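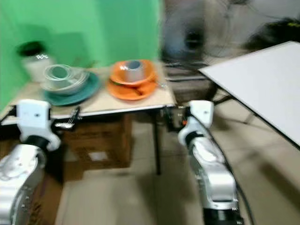
Brikley Allotment and Garden Society
Minutes of the May meeting, held in the back room at Urport Library, 7.15 pm

Present: Mercy Makokha (chair), Yen-ting Au (minutes), Tín Lương, Khang Ông, Sơn Hồ, and nine other plot holders as per the signing-in sheet.

Apologies: received from plots 4, 11 and 17.

1. Minutes of the last meeting
Agreed as correct, with one change. Under item 6 the broken standpipe was given as the one by the top gate. It is the one by the compost bays. Signed by the chair.

2. Matters arising
The padlock on the bottom gate has been changed and the new code sent to everyone by text. Two members had not had the message and were given the code after the meeting.
The skip came and went. Sơn asked that next time people flatten their old cold frames before throwing them in, as it was full by midday.
The letter to the council about the hedge along Timarus Lane has been sent. No reply yet.

3. Water
Khang had read the meter. The site used 413 cubic metres over the year to the end of March. The bill was £1,022, more than was set aside for it. Part of this is the leak at the compost bays, which ran for most of February before it was spotted.
There was a long discussion about hosepipes. Some members want them stopped altogether from June to August. Others said the plots at the top of the slope cannot be kept going with cans alone, particularly by members who find carrying difficult. Mercy said the site rules already ask people to stay with a hose while it is running and that this was being ignored.
Agreed: hoses allowed before 9 am and after 6 pm only, and not to be left running. To be looked at again in September.
Khang to ask the water company whether any allowance can be made for the leak.
Khang to get a price for a new washer and tap head on the standpipe — the whole post may need replacing.

4. Waiting list and vacant plots
There are 20 names on the list. Plots 8b and 23 are free. Plot 23 is badly overgrown with bramble along the north side and the last two people shown it both said no. Tín suggested splitting it into halves and letting the clear half now. Agreed.
Tín to mark out the split and offer 23a and 8b to the next names down.
A member asked whether people who already have a full plot could take on the bramble half for a year at no rent. Mercy was against this as it had caused an argument over plot 15. Not taken further.

5. Rats
Seen again behind the Lại family's shed and under the shared store. Sơn has spoken to the pest officer, who advised lifting the store on to slabs and keeping cooked food out of the compost. Several members said they had found bread and rice in bays 1 and 2.
Sơn to put a notice on the bays.
Lifting the store to be done on the June work morning, if enough people can come. Levers and slabs needed. Plot 6 has slabs to give away.

6. Plant sale and open afternoon
To go ahead in the last part of the month, 1 pm to 4 pm, on the grass by the top gate. Tomatoes, squash and leeks are in good supply. Beans are not, after the cold nights, and anyone with spare plants is asked to bring them.
Prices as last year. Yen-ting to print the labels.
Tea and cake as usual. Offers of cakes to Mercy. Please put a note of the ingredients with each one.
The gazebo has a bent leg — Tín will try to straighten it, otherwise we do without.

7. Seed order
The bulk order for onion sets and green manure goes in at the end of August. Forms will be in the store from July. Money with the form, please. Last year three orders were never paid for.

8. Any other business
Bonfires: a resident on Timarus Lane has complained about smoke on washing. Members were reminded that fires are not allowed until October.
Plot 19 has a spare water butt, lid missing, free to whoever can move it.
A strimmer was returned to the store without fuel and with the guard off. Whoever had it last is asked to tell Khang where the guard is.
Bees: request from plot 12 to keep one hive. Held over, as the member was not present to answer questions.

The meeting closed at 8.50 pm.

Next meeting: July, same room, 7.15 pm. Items for the agenda to Yen-ting a week beforehand.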